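Baskets and labels: the sorting table at Tilladell

Gallery added 16/03/2026

The front room at Tilladell has had a sorting table in it since October. It is a plain white table with rounded corners, pushed up near the wall, and what goes on it changes every few weeks. We have had buttons, socks, seed packets and a long run of jigsaw pieces. For the present round we went back to something simple: two woven baskets, a few small things to put in them, and a handwritten word for each basket so that people know what belongs where.

The pages for the earlier rounds are still up under the Skaveck heading. This one is shorter. Click on a picture to see it larger.

The fruit basket

The word "fruits" is written in small letters in front of the basket, at the same slant as the basket itself. One yellow banana is in, and a round red fruit is still out on the table to the right.

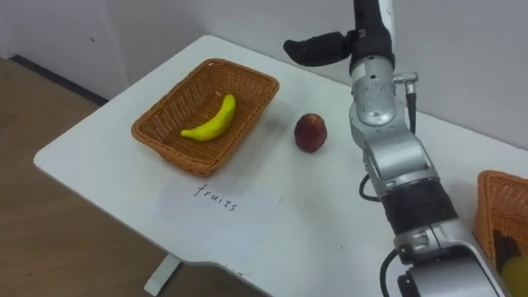
Both baskets out

The baskets came from the Gotasley shop, stock number 3615, and we bought six. They are rectangular, with sides that slope outwards a little and a thick rolled rim. We tried straight-sided boxes first and went off them. People had to reach over and down, and the labels ended up hidden behind the box. A low basket with an open top is easier to see into from a chair.

The two headings in this round are fruits and office supplies. We wanted two groups that nobody would mix up on purpose, so that the talk at the table could be about where to put things down and how to leave room for the next one. Both baskets are empty in the next view, with the word "fruits" just below the left one and the start of "office supplies" under the other.
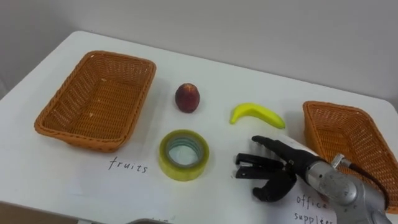
Handwriting has worked better than the printed cards we had in October. The cards were laminated and slid about, and the type was too small for anyone standing up. With a black marker you can make the letters as large as you like, and if a heading changes you write a new one. Lower case seems to be easier for the younger ones to read - several of them are only just on to joined-up words.

The box of loose items is kept on the shelf marked Furukawa, which is the name of the old cupboard it came out of. There are 19 items in it at present. We don't put them all out together. A handful is enough for one turn, and the table gets muddled quickly if there is more than that on it.

Laid out between the baskets

For a new turn the items go in the middle, with a basket to each side. We settled on two rows with a gap between them. A heap looks friendlier but the small things get lost at the bottom of it. In this layout there are four things to sort, with a dark red apple and a banana next to each other in the row nearer the wall.
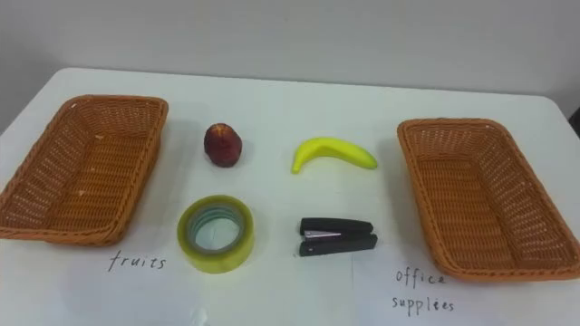

If you are setting up something similar at home, leave more space than you think you need. Ours started out with the baskets nearly touching, and things meant for one kept being dropped in the other. Turning each basket at a slight angle helped as well, as did taking everything else off the table before starting. Any two containers will do as long as they are wide and don't tip.

The next round will probably be kitchen things against garden things, with the same baskets. We are short of small garden items - plant labels, string, a dibber if anyone has a spare. They can be left in the porch at Tilladell with a note saying they are for the sorting table.

Larger copies of the pictures can be ordered from the desk. Quote gallery 2617 and say which one you would like.

Back to all galleries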